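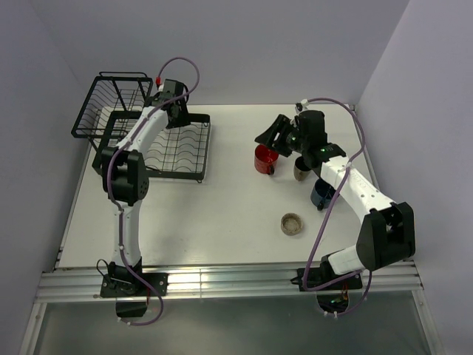 2단 식기 건조대 비교 사용 평가: 랭킨(Rankin) 와이어형

프루크데일 생활용품평가실은 공동주방을 운영하는 기관의 요청에 따라 가정용 및 소규모 급식용 식기 건조대를 정기적으로 평가하고 있다. 본 평가문은 12월에 진행한 랭킨 와이어형 2단 건조대의 사용 결과를 정리한 것으로, 평가 책임은 이네스 프링글, 현장 기록은 키어 매시선이 맡았다. 제품은 그릭게이트 소재 주방용품점에서 일반 소비자와 동일한 조건으로 구입하였으며, 제조사로부터 제공받은 물품이나 비용은 없다.

평가 장소 및 방법

사용 평가는 티르크덴 공동주방과 평가실 내 조리대 두 곳에서 실시하였다. 티르크덴 공동주방은 점심 식사 후 설거지가 집중되는 곳으로, 건조대를 하루에 여러 차례 비우고 채워야 한다. 평가 기간은 18일이며, 이 기간에 그릇을 올리고 내린 횟수는 1,000회를 기준으로 삼았다. 기준 횟수를 채운 뒤에는 와이어의 휨, 도막의 벗겨짐, 받침발의 미끄러짐을 점검하였다.

세척에는 시중에서 판매하는 중성세제와 부드러운 스펀지만 사용하였다. 식기세척기용 세제나 염소계 표백제를 사용한 경우의 내구성은 이번 평가에 포함하지 않았다.

조립

공구는 필요하지 않다. 하단을 먼저 놓고 지지대를 끼운 다음 상단 바구니를 얹는 순서이며, 설명서의 그림만 보고도 조립할 수 있었다. 다만 지지대의 좌우 구분이 표시되어 있지 않아 처음 조립한 담당자는 한 차례 분해 후 다시 끼워야 했다. 부품에 작은 각인이라도 있었다면 피할 수 있는 불편이다.

수납

하단의 접시 칸은 일반적인 밥공기와 중간 크기 접시에 알맞다. 깊이가 있는 국그릇은 한 칸씩 건너뛰어 세워야 안정적이었고, 그만큼 수납량이 줄었다. 지름이 큰 접시를 세우면 상단 바구니에 닿으므로, 대접시를 자주 쓰는 가정에서는 매장에서 높이를 먼저 확인하는 것이 바람직하다.

상단은 컵과 종지류를 두기에 적당하다. 가벼운 플라스틱 컵은 와이어 사이로 기울어지는 일이 잦았으나, 바닥이 두꺼운 잔은 비교적 잘 서 있었다. 굽이 좁은 와인잔은 권하지 않는다.
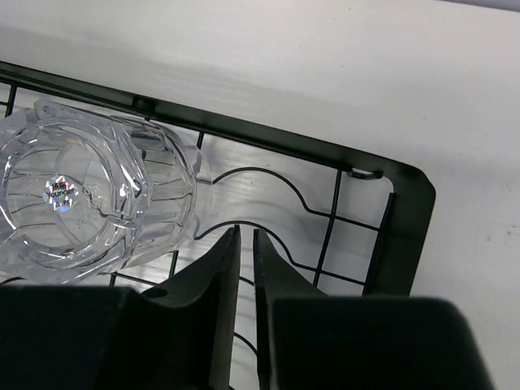

유리 식기를 건조할 때에는 입구가 완전히 막히지 않도록 공기가 드나들 틈을 두어야 물자국이 적게 남는다. 평가 기간 중 같은 조건에서 건조한 유리잔을 비교한 결과, 평평한 실리콘 매트에 엎어 둔 잔보다 와이어 위에 둔 잔의 안쪽 습기가 먼저 사라졌다. 무늬가 깊은 잔은 홈에 물방울이 남기 쉬우므로 마른 천으로 한 번 닦아 마무리하는 편이 낫다. 잔과 잔이 직접 닿도록 쌓는 방식은 이가 빠질 우려가 있어 평가에서 제외하였다.

배수

랭킨 제품의 가장 큰 약점은 배수이다. 물받이가 별도 판매 품목이어서 기본 구성만으로는 조리대에 물이 그대로 떨어진다. 개수대 옆에 물길이 파인 상판을 쓰는 주방이라면 문제가 없겠으나, 평평한 상판에서는 수건이나 별도의 쟁반을 깔아야 한다. 티르크덴 공동주방에서는 오후 2시 무렵이면 받쳐 둔 수건을 갈아야 할 만큼 물이 고였다.

별매 물받이를 함께 사용하면 상황은 나아진다. 그러나 물이 빠지는 방향을 바꿀 수 없어 개수대가 왼쪽에 있는 주방에서는 건조대 전체를 돌려놓아야 하고, 이 경우 상단의 위치도 바뀐다. 공동주방 담당자 길레스피 달글리시는 이 점을 들어 추가 구매를 보류하였다.

내구성 및 관리

기준 횟수인 1,000회를 마친 뒤에도 접시 칸의 간격은 눈에 띄게 벌어지지 않았다. 도막은 전반적으로 양호하였으나 지지대가 맞물리는 부분에서 미세한 긁힘이 확인되었다. 녹은 발견되지 않았다. 다만 18일은 녹의 발생을 판단하기에 짧은 기간이므로, 긁힘이 생긴 부위는 물기를 자주 닦아 줄 것을 권고한다.

와이어가 만나는 이음매에는 물때가 끼기 쉽다. 주 1회 분리하여 미지근한 물에 담근 뒤 솔로 문지르는 방법이 효과적이었다. 철수세미는 도막을 손상시키므로 사용하지 않아야 한다. 받침발은 빠지지 않았으나, 젖은 상판 위에서 한 손으로 접시를 뽑을 때 건조대가 조금씩 밀리는 현상이 있었다.

평가 의견

평가 점수는 50점 만점에 39점이다. 조립과 수납 안정성에서 높은 점수를 받았고, 배수와 부품 표시에서 감점되었다. 평가위원 크레이그 몽크리프는 물받이가 기본 구성에 포함되지 않은 점을 더 크게 감점해야 한다는 의견을 냈으며, 앨리스터 몽크리프는 물받이를 이미 갖춘 가정에는 오히려 합리적인 구성이라고 보았다. 두 의견을 모두 기록에 남긴다.

식구가 적고 접시를 세워 말리는 습관이 있는 가정에는 추천할 수 있다. 냄비와 프라이팬까지 한꺼번에 올려야 하는 주방에는 하단 폭이 넉넉한 단층형이 더 적합하다. 별매 물받이의 배수 방향이 개선된 제품이 출시될 경우 해당 항목에 한하여 재평가를 실시할 예정이다.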